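The Giltgate Folding Project is a student robotics project at Mapplebeck College. It was started by Poppy Birkett, an engineering student, and is run as part of the college robotics club. Its members work on teaching machines to handle clothing, mainly shirts and towels.

Students collect the training material themselves with hand-held grippers, working through garments laid out on a cloth.
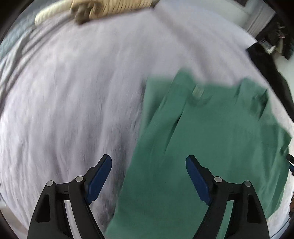
Each member records 8 sessions per term. The first set, named Senereck, held 2968 recordings and used 144 garments. Ashley Dawber wrote the software that sorts them. A second set, Rarkum, was begun in November 2020 and is limited to shirts.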